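Search this site Go

4.2 Redemption windows and the feeling of being hurried

We turn now to the question that first drew us to the Saavedra coupon records, and which, I will admit, kept Catalina Lagos and me talking long after the rest of the building had gone home: why do people who plainly like a free drink let the coupon for it lapse in a drawer? Earlier work in our own group (Orellana and Fuentealba, the first Andale study) treated the printed expiry as a simple deadline, and supposed that a longer one would always bring more people back to the counter. We believed that too when we started, and it took us a good while to let go of it.

The records cover 1,555 coupons handed out by Grudaston, a small chain of tea and juice counters, at its shops in Saavedra. Each coupon was good for one cup from the standard menu, with the customer paying the difference on anything larger. Half of the shops gave out coupons with a window of 10 days and the other half gave out coupons with a window of 44 days. The wording was otherwise the same, down to the line about lost or damaged coupons, which Pascual Orellana had begged the chain to soften and which they kept as it was.

Coupons with the short window came back more often. The difference was largest among customers who already held an Iltel points card, and it shrank (though it did not vanish) among people who had been given a coupon by a friend. We read this with some care. A person with a points card passes the counter in the ordinary run of the week, so a short window only has to nudge a habit that is there already. Somebody who has to make a special trip is in a different position, and for that person a short window may simply be a closed door.

To learn more about this we wrote to 200 cardholders and asked them to tell us, in their own words, what had become of their coupon. The letters were a pleasure to read. Many described putting the coupon "somewhere safe," and a good number had saved it for a nicer occasion, a Sunday with a sister or the last day of exams, only to find the occasion had come and gone. Fidel Fuentealba sorted the replies by theme, and Ximena Cisternas sorted them again without seeing his labels. Where the two disagreed they sat down together and talked it through, usually over tea. The saving theme appeared far more often in replies about the longer window, and we take it up again in Section 5. 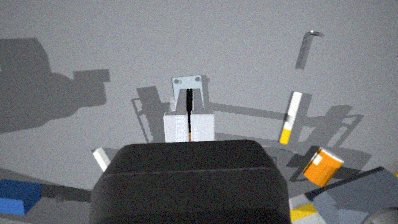
Figure 3. Rendered view with a pale bracket and two white gripper fingers.

Does a longer expiry date help the customer at all?

It helps those who live far from a shop or who were given the coupon by someone else, while regular customers seem to do better with a shorter date they can keep in mind.

One limit should be mentioned before we move on. Our shops set their own opening hours, and two of them closed early through much of March, so some customers with the short window had fewer chances than the printed date suggests. Leaving those two shops out makes the gap between the windows a little wider and does not change its direction.

Shares: 10

Comments (3)

Géza Pálfi
Lovely section. Did anyone write back to say they had given the coupon away? I do that with all of mine.

Catalina Lagos
Thank you, Géza! A few did, and they are counted under gifts in Section 5.

teacup_reader
I have one of these in my wallet right now. Going to check the date.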